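Automation Software | Company News

Flestholm Releases Titis 4, a Two-Arm Planning and Control Package for Handling Delicate Items

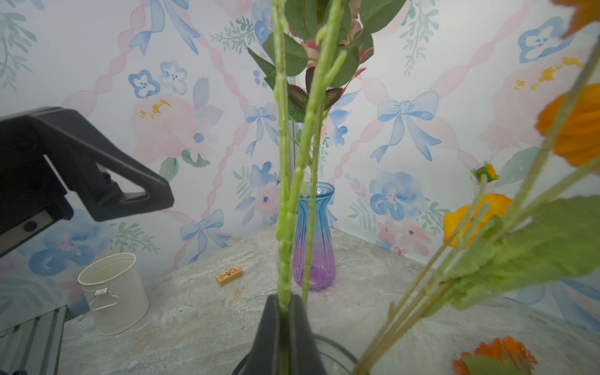 Wrist camera view during a flower handling task. One gripper finger is at the stems of an artificial bouquet, with the other gripper at left.

CANOLGATE, 28 June 2022 – Flestholm today released Titis 4, the new version of its software for planning and controlling two-arm robot cells. The release adds a grasp planner for thin and flexible items, a new way of handling blocked camera views, and a replay tool that lets engineers step through a task after it has run.

Titis is used by companies that build or run robot cells for packing, sorting and light assembly. Earlier versions worked best with parts that have a fixed shape, such as boxes, trays and molded plastic parts. Customers have increasingly asked for support for items that bend or spread out when they are picked up. Flower stems, cable bundles and soft packaging are the most common requests.

"A box looks the same to the planner before and after you lift it," said Devendra Tripathi, head of motion software at Flestholm. "A bunch of stems doesn't. The leaves move, the heads lean over, and half of what the wrist camera could see a moment ago is now behind a leaf. We had to change how the planner treats the item once it is in the gripper."

Grasp planning for stems and bundles

In Titis 4, a held item is no longer stored as one solid shape. The planner keeps a firm region near the grip point and a loose region for everything beyond it. The arm is allowed to brush the loose region against open space near the target but keeps the firm region clear of all known objects. Users set the size of both regions in the task file, or let the software estimate them from the wrist camera.

The grasp planner also accepts a limit on closing force for each item type. When the limit is reached, the finger stops and holds position. The value can be changed while the cell is running – a restart was needed for this in Titis 3.

Blocked views

Wrist cameras sit close to the work, and a held item can fill much of the view. In Titis 4, the perception module marks the parts of the image that belong to the held item and leaves them out of the search for other objects. Objects that were located earlier, such as a vase or a bucket on the table, stay in the world model with a confidence value that falls over time. If the value drops below a level set by the user, the second arm can be told to move its own camera for another look, or the task can pause.

Clear glass remains a hard case for cameras. Titis 4 does not try to find the full shape of a glass container from one view. It looks for the rim, asks for a second view, and uses a stored model of the container if there is one. Flestholm recommends adding a stored model for any glass item that is used often.

Patterned backgrounds have also been addressed. Printed wall coverings and table surfaces with veining or mottling caused false detections in earlier versions, above all where the print showed the same kind of thing the robot was meant to pick. The detector now checks depth before it reports an object, so a printed flower on a wall is dropped from the list at that stage.

Two arms, one plan

Motion for both arms is now worked out in a single plan. Titis 3 planned one arm first and fitted the other around it, and this sometimes left the second arm waiting. The single planner can be turned off for cells where the arms do not share a work area.

Test results

Flestholm tested the release on a flower arranging task at its lab in Canolgate, beginning in March. The test set was made up of 3307 recorded attempts with artificial flowers. Of these, 2777 were completed without a person stepping in. The most common cause of a stop was a stem catching on the rim of a container. A full breakdown by cause is included in the release notes.

Chaudhary, a systems integrator that builds packing cells, had early access to the software and ran it on its own equipment. Feedback from Chaudhary led to changes in the replay tool, including the option to view both wrist cameras side by side on one timeline with the planned and measured joint positions underneath.

"The replay tool is the part our own team opens most," Tripathi said. "When something stops, you want to see what the planner believed was on the table at that point, next to what the camera was getting. Before this we were lining up log files by hand."

Upgrading

Task files written for Titis 3 will open in Titis 4 and run with the old held-item model until the user switches them over. Custom detectors need to be rebuilt against the new perception interface. The force limit settings have moved from the cell file to the item file, and a script for moving them is supplied with the installer.

Availability

Titis 4 is available now to all customers with a current support contract at no added cost. New licenses are sold per cell. A trial version, with the replay tool included, can be requested from the Flestholm sales office.

About Flestholm

Flestholm develops planning, perception and control software for robot cells with one or two arms. The company is based in Canolgate and sells directly and through integrators.

Last updated: 28 June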